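3 Nov 2022
Cell notebook, sim model of the sorting cell (Ploltinau)

Picked up where I left off. The gripper was catching the side of the light blocks on the way down in maybe one run out of every few, always on the left of the mat, never near the pedestal. The real cell doesn't do it. So the model was off somewhere, or the real one is off in a way that happens to work.

Checked the base first. Pedestal position in the model matches the drawing. Base frame rotation is zero, as it should be. Jogged each joint by itself and compared against the pendant printout from January. Joints 1 to 5 all agree. Joint 6 zero was out by 2 degrees in the model file. That's from the old import, before we switched to the Cilico converter. Fixed it in the robot file itself and took the offset out of the startup script, where somebody (probably me) had put half of it in as a patch. Do not put it back in the script.

Reran after that. Better but still touching now and then on the far left block.

Next thing was the tool point. The TCP was still set for the older fingers, which are 11 mm shorter than the ones in the model now. The approach height is measured from the TCP, so the tips were ending up 11 mm too low before the arm had even started its final move. Changed the tool table, saved it as tool 2, and left tool 1 alone so the old recordings still play back. Anything new should call tool 2. If you load an old job and the fingers go through the mat, it is calling tool 1.

Also went through the collision shapes. The blocks had a convex hull that was fine. The black pieces had one that stuck out past the visible part on one side, so the fingers would close on nothing and the piece would slide. Replaced those with plain boxes. The mat collision is a flat sheet and I left it, but its cut-out in front of the pedestal is not in the collision shape, only in the visual. Doesn't matter for sorting. It would matter if anyone wants to set a piece down there.

Stopped the sim with the fingers low over the pieces and went round it with the measuring tool. 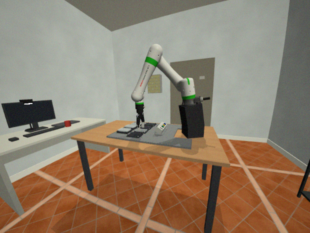
Arm paused low over the mat, control box between the pieces and the pedestal.

Finger tip clearance to the mat now agrees with what the tool table says it should be. Elbow stays high in this pose, which is what we want. The other solution swings the elbow down toward the control box, and the solver still picks it once in a while if the start pose is too far right. I've set the preferred configuration in the job header to elbow up. Needs to be in every job, it does not carry over from one to the next.

Control box: visual only for now, the buttons aren't wired to anything in the sim. Start and stop come from the Truver panel on the second screen. I'd like the box to work eventually, but it can wait.

Ran 30 cycles after all of the above. No contact on the way down. Two bad picks, both on black pieces, both slipped on lift. I think that is friction and not position. The friction value for the finger pads is a guess that has been copied from file to file, and the Sæther sheet only gives a figure for dry steel. Tried raising it a little and the slips went away, but then the pieces stuck to the fingers on release, so I put it back. Better to measure it on the real pads with the spring scale.

Shadows are on again in the render settings. They slow it down a bit – turn them off for batch runs, they're only useful for looking at finger height by eye.

Backed up the model folder before and after. The one from before has "old_j6" in the name. Don't build on it.

Left to do:
Measure pad friction on the real gripper.
Cut-out in the mat collision shape.
Check that every job has the elbow up line and calls tool 2.
Compare cycle time against the real cell. Sim seems quick on the return move, acceleration limit may still be the factory value.
Joint 6 zero on the real arm, just to be sure the January printout was taken after the last calibration and not before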